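Backup QB battle at Skyrme – who ya got?

fleka_fan88
Posted in: Semi-Pro & Small College Football

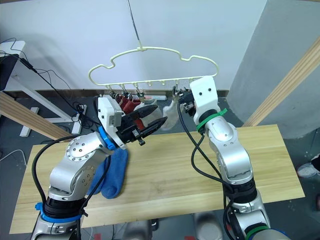

OK so I've been going back and forth on this since spring ball started in March and I need other people to argue with, my wife is done listening. Skyrme has their starter locked in, fine, no complaints. But who is holding the clipboard and who is getting cut? I think it's the lefty from Wusero and I don't think it's very close. He threw for 2908 yards his last year there and that was with a line that couldn't block a screen door.

Yes I know he's 30. Backups are supposed to be old!

gridiron_mabel
30 isn't old, thank you very much.

I'd keep him too, but the yards don't do much for me. Wusero was behind in every game so of course they threw it. What I like is that he doesn't panic. I was at the Andeo game when the headset went out and he called the whole last drive himself, walking up and down the line yelling at people. They lost, but still.

puntgod
Hard disagree with both of you. The kid has a way better arm and he's cheap. You can teach a kid to read a defense, you can't teach a 30 year old to throw it 60 yards. Every year this team keeps some veteran "for the locker room" and every year that guy comes in for one series in the rain and hands off 3 times.

fleka_fan88
@puntgod handing off 3 times in the rain is the job! That's what I want! I don't want the kid out there chucking it into double coverage with a lead. Did you watch the scrimmage? He had two picks before I'd finished my nachos.

puntgod
One of those bounced off the tight end's hands and you know it.

gridiron_mabel
It was behind him.

puntgod
It was a LITTLE behind him.

oldsouthpaw
Longtime lurker, I coached high school ball a couple counties over for a good while (never coached either of these two). A thing that gets missed with left-handed backups is that your whole line has to flip who's watching the blind side, and the receivers will tell you the ball spins the other way. Mine used to drop everything for the first week. If your starter is a righty, and he is, then you want a backup who doesn't make ten other guys change what they do. That's a point for the kid. I still might lean toward the vet, I just don't think it's as easy as the first post makes it sound.

fleka_fan88
Huh. I hadn't thought about the spin at all. Is that really a thing or is it something receivers say after they drop one?

oldsouthpaw
Little of both.

tailgate_ron
Does anybody know what they're paying? I heard 600 a game for the backup but that was from a guy in the parking lot.

gridiron_mabel
No way it's 600. My cousin played in this league and got 100 and a sandwich.

puntgod
What kind of sandwich

gridiron_mabel
I'm not answering that.

tailgate_ron
Glenys Llewellyn had a bit on her podcast where she said Skyrme might carry all of them until the second game and decide after that. She didn't say who told her. She was right about the kicker last year though – and she was right about the coach before that, so I listen.

puntgod
If they carry three then somebody on special teams gets cut and I'll be mad about that instead. We gave up nearly 100 yards in returns against Andeo. On ONE drive. I don't know how you look at that and say what we need is more quarterbacks.

fleka_fan88
Now that I agree with. Put the kid on kick coverage, he's fast.

oldsouthpaw
Please don't put a quarterback on kick coverage.

gridiron_mabel
Is the next scrimmage open to the public? The team page still has last season's schedule up.

tailgate_ron
Open, gates at 5:30 pm, bring your own chair. They lock the far lot so park by the church.

fleka_fan88
I'll be there, left side, green cooler. Puntgod come say it to my face lol

puntgod
Save me a chair.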